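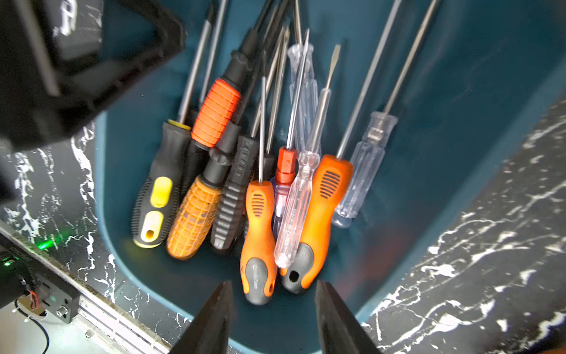
Screwdrivers in a teal plastic bin.

Repairs get a long-awaited overhaul in the next Uvov update

Wednesday, February 17, 2021

Good news for everyone who has ever limped home across the Caputo map with one engine smoking and half the rudder gone: Wunerel has finally lifted the lid on the next big update for its online flight combat game Uvov, and the whole thing is built around repairs. The update is due in March (no exact day yet, so please don't book time off work), and it changes how damaged planes are patched up between sorties, what that costs, and how long you spend staring at the hangar screen while it happens.

Longtime players will remember that repairs in Uvov have always been a single button. You land, you press it, a bar fills up, and off you go again with a slightly lighter purse. It was simple and it worked well enough when the game was small, but over the years the bombers got bigger, the bills got bigger with them, and a bad evening in a heavy plane could eat up everything you had earned over the weekend. The forum thread asking for a change had reached 1,011 replies by the time Wunerel posted its announcement, and a good many of those were very polite, considering.

Under the new system each plane is split into 7 sections, and you decide for yourself which of them to fix before going back up. The sections are the nose, the cockpit, the left wing, the right wing, the fuselage, the tail and the landing gear. If you have taken a few holes in the tail but the rest of the plane is sound, you can pay for the tail alone and be rolling down the runway again while your friends are still waiting on their full repairs. Or you can skip the tail altogether and take your chances, which quite a few of us will certainly do, and quite a few of us will certainly regret!

Costs are coming down as well. A full repair on the Ralis, the twin-engine bomber that has been the subject of so much grumbling since it was added, will be capped at 900 credits no matter how battered it is when it comes in. Smaller fighters will have lower caps, and the starter planes will be repaired free of charge for as long as you own them. That last part is lovely to see. Newer players have had a rough time of it lately, and it is hard to enjoy learning to land when every bounced wheel sends you a bill.

There is also a field repair option, and this is the piece that I suspect people will argue over the longest. Any friendly airfield on the map will be able to do a quick patch on one section during a match, once per life. You have to come to a complete stop on the strip, and the patch only brings the section up to 65 percent of its full strength, so it won't turn a wreck into a fresh plane. On the bigger maps that could make a real difference to how the middle of a match plays out. On Caputo, where the two main airfields sit so close to the fighting, it could mean a lot of people getting strafed while parked. Wunerel says it is adding some extra guns around the runways there and will keep an eye on things once the update is live.

The Ralis itself gets a few changes beyond the cheaper bill. Its rear gunner will turn a little faster, its bomb load stays the same, and its climb has been trimmed slightly at high altitude, where it had become very comfortable for anyone who knew how to keep it there. If you fly it low and slow, as most of us do, you probably won't notice the difference. If you are one of the patient souls who spends the first part of every match climbing in a big lazy circle behind your own base, you will want to leave yourself some extra time.

A handful of smaller items are tucked in at the end of the announcement. The hangar camera can now be moved in closer, which will please the screenshot crowd. Squad invitations will stop popping up in the middle of a landing (thank you, thank you). The engine sound on several of the radial-engined fighters has been redone, and the old loading music is coming back as an option in the settings menu after a surprisingly heartfelt campaign on the forum. There's a new set of paint schemes too, including a rather handsome gray and white winter one, all of which can be earned through normal play.

Players who want to try the new repair screen early can do so on the test server, which will be opened a little ahead of the main release. Progress made there won't carry over to your regular account, so it's a good place to crash things. Wunerel is asking testers to pay special attention to the landing gear section, as there is still a known problem where a repaired wheel will sometimes show as broken until the next takeoff. The wheel works perfectly well in the meantime, it just looks alarming.

Any credits you've already spent on repairs will not be refunded, but everyone who logs in during the first week after the update will receive a token good for one free full repair on any plane in the hangar. Tokens don't expire, so there is no need to use yours right away. Mine is going straight to the Ralis, which has been sitting in the back of my hangar in a sorry state since well before the holidays.

The full list of changes is on the Uvov news page, and the forum thread for feedback is open now.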